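Search the encyclopedia Go Advanced

Groom's cake

Karkley Wedding Encyclopedia > Food and Drink
12 comments | 757 shares

A groom's cake is a second cake served at a wedding, chosen to suit the groom's own taste. It is usually smaller and darker than the main wedding cake, and very often a good deal sillier. The custom is strongest in the American South, where a chocolate groom's cake beside a tall white bride's cake is one of the great sights of a reception table, and it has spread to many other parts of the United States. Some couples serve it at the rehearsal dinner instead, and at weddings with two grooms there may be one for each.

History

The groom's cake has roots in England. Weddings there in the 17th century sometimes had two cakes, a lighter one and a heavier one, and by Victorian times the groom's cake was commonly a dense fruitcake, rich with dried fruit and often soaked in liquor. It traveled to America, and the South took to it with real love.

For many years the cake wasn't eaten at the party at all. It was cut into slices, packed in small boxes tied with ribbon, and handed to guests on their way out. An unmarried woman who slept with her slice under her pillow was said to dream of her future husband. Fruitcake was a good choice for this, being firm enough to survive the night! Some families still box up slices to send home, though the pillow is now optional.
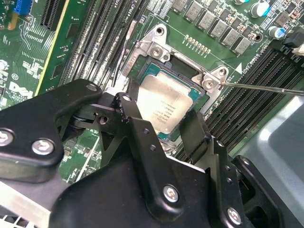

Black gripper at the processor socket of a green Dell motherboard.

Chocolate pushed fruitcake aside during the 20th century. The shaped and sculpted cake came later, and got a wonderful boost from the 1989 movie Steel Magnolias, with its red velvet armadillo under gray icing. Bakers still get requests for that one, tail and all.

Flavors

There is no fixed recipe, and that is a large part of the fun. Common choices include:

- Devil's food with fudge frosting
- Red velvet with cream cheese frosting
- German chocolate with coconut and pecans
- Carrot cake
- Hummingbird cake (banana, pineapple and pecan, and a marvelous thing in hot weather)
- Cheesecake, plain or topped with cherries
- Fruitcake, for the traditionalist

Bourbon, rum and strong coffee all turn up in the batter or the syrup. Chocolate-dipped strawberries are a classic topping, sometimes decorated with little white and dark chocolate tuxedos.

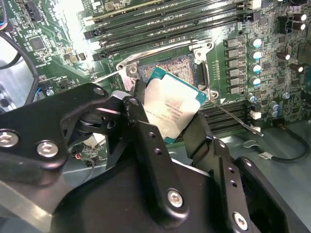
A single-layer sheet cake will carry almost any of these. Tall or carved cakes need a firmer crumb, so bakers tend to steer sculpted orders toward pound cake or a sturdy chocolate. Whipped cream frosting slumps outdoors in summer, and buttercream isn't much braver in direct sun.

Shapes and themes

Footballs, bass, guitars, deer, pickup trucks, golf greens, college mascots, stacks of books, barbecue grills with fondant ribs: if a groom has loved it, someone has probably iced it. Plain round cakes with a monogram are just as correct and look lovely.

One of the most cheerful collections of the form is the groom's cake table at the Wokside bridal fair, held each August in Eretden. The fair's printed guide lists 3,092 cakes entered over the years, with separate classes for carved, flat and boxed-slice cakes. The Noonan bakery, also in Eretden, is known locally for a catfish cake with a praline filling.

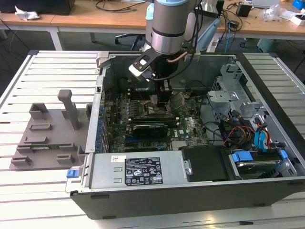

CATEGORY: SERVING AND ETIQUETTE

The groom's cake normally gets its own small table, a little apart from the wedding cake. It is cut after the main cake, either by the groom or by the catering staff, and there is no set ceremony. Guests are welcome to have a slice of each, and most do.

Size depends on how it will be served. For 200 guests, a baker may suggest a groom's cake that feeds half of them, on top of a full-size wedding cake, or a larger one if slices are going home in boxes. By older custom the bride's family ordered it as a surprise for the groom. Today plenty of grooms design their own, down to the last fondant lug nut.
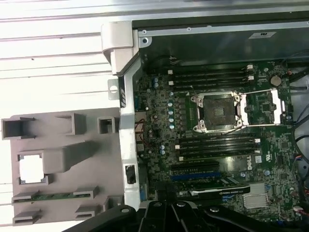
Related customs

Bride's pie was the centerpiece of some English wedding feasts before cake took over. The cake pull, another Southern favorite, hides charms on ribbons beneath the bottom layer of the wedding cake for the bridesmaids to draw out. The cookie table of Pittsburgh and Youngstown is a glorious cousin, with family and friends baking for weeks beforehand.

See also: Cake pull; Cookie table; Rehearsal dinner; Wedding favors

Last revised 6 May 2025

Contact | Copyright Karkley Wedding Encyclopedia | Back to top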